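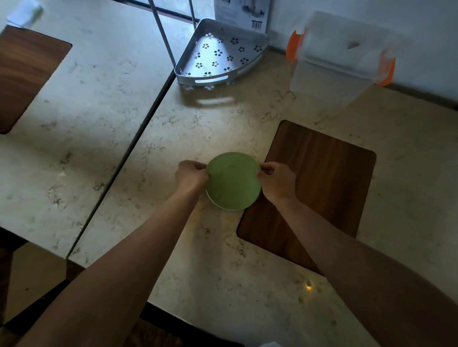
Drollero H2 Head Capture Kit

Show the robot the job with your own two hands. Wear the head unit, do the task at a normal pace, upload. No arm on site, no programming, no gloves.

The H2 is the by-hand half of the Drollero teaching line. Operator does the task, head unit records what the operator sees, Dornon software picks out both hands and turns the session into a demonstration file your arm can train from. Want to drive the arm directly instead? See the Nazari remote set further down.

What's in the kit
Head unit with adjustable strap
Spare strap pad
Belt battery, 8 hours on a charge
USB-C cable, 2 m
Calibration card
Hard case
Dornon licence, 2 seats

Not included: wall charger, memory card, laptop.

What it's good for

Kitchen and benchtop work mostly. Dishes, lids, tubs, sorting, packing, putting stuff back where it lives. Anything where both hands stay in front of you and roughly at counter height. Works on ordinary counters in ordinary rooms, you don't need a lab or a green screen.

Less good for: overhead work, crawling under things, anything behind your back. If the hands leave the view the software flags the gap and you redo that bit.

Lids get their own mention as customers ask every week. Two-handed lid work is hard to teach with a joystick. The fingers are doing a lot of small stuff at the rim and most of it gets lost when you steer a gripper from across the room. By hand it's quick to show - grip both sides, line up, press, let go. Do it again with the tub turned a bit. 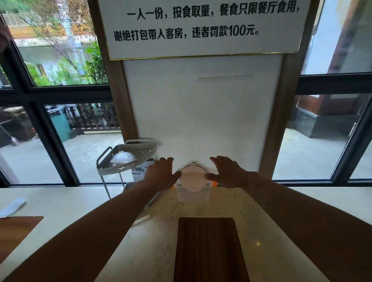
Tips from our own sessions. Keep your chin down so the hands sit mid view. Start and finish each take with hands clear of the object. Move things between takes, even a few centimetres, or the policy learns the counter instead of the task. Leave the clutter alone, real kitchens have it. Roll up loose sleeves. Windows are fine, direct sun on the lens isnt.

Don't slow down for the camera. Slow demos make a slow robot.

Lid and Container starter set

Bought separately or added to the kit at checkout. 1039 recorded takes of household lids, plates and tubs, hands labelled left and right, task steps marked. Same head unit, same file format, so you can mix your own takes in on day one. Sample takes on the downloads page.

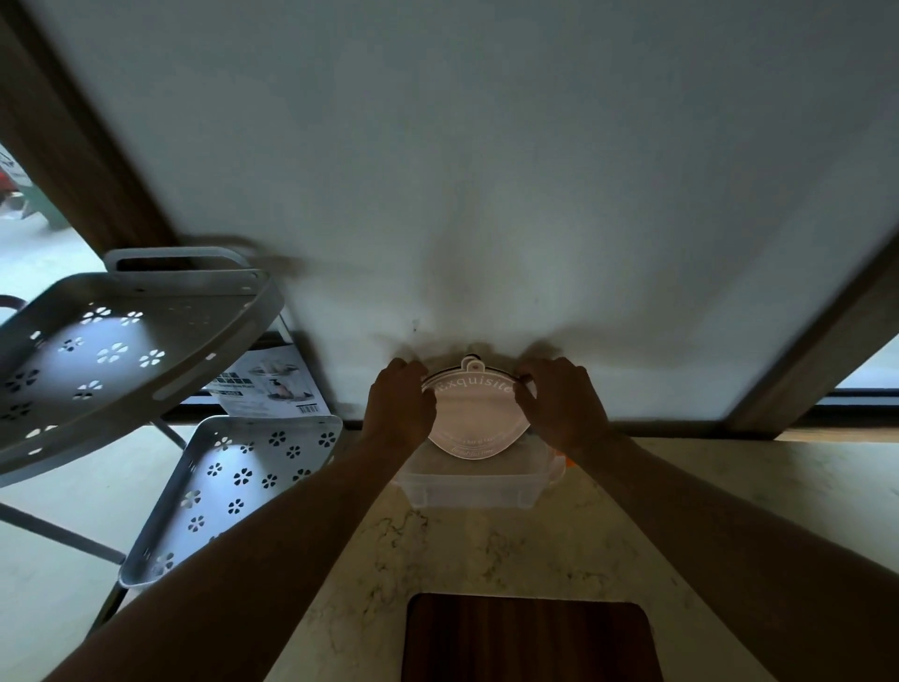 Two-handed lid hold, recorded from a head-mounted camera.

Nazari remote set

For jobs where the arm's own reach and grip matter more than finger detail. Two hand controllers, a foot pedal for pause, base station. Records into the same Dornon project as the H2. Plenty of people use both: by hand first for the general shape of the task, then a smaller batch by remote on the actual arm. Sold on its own page, not bundled.

Works with

Jundent bench arms, single and paired. Other arms through the open export, though you will need to do your own mapping and we can't help much over the phone. Laptop needs a proper graphics card for hand tracking. Upload and review run fine on anything.

Price and stock

H2 kit $3744, tax extra. Shipping across Canada included, US orders quoted. Next batch ships in July. Colour is grey, only grey. School and college orders please email before you order so we can do the invoice the right way.

Warranty is 2 years on the head unit, battery excluded. Strap pads wear out, keep the spare somewhere you'll remember.

Firmware note, 2022-05-10: update before first use. Units from the first batch drop the time stamp if the battery is swapped mid take. Fixed in the current verison. Charge fully, plug into the laptop, hit Update, leave it alone untill the light goes green.

Questions about a particular task? Send us a short phone clip of someone doing it and we'll tell you whether to go by hand or by remote.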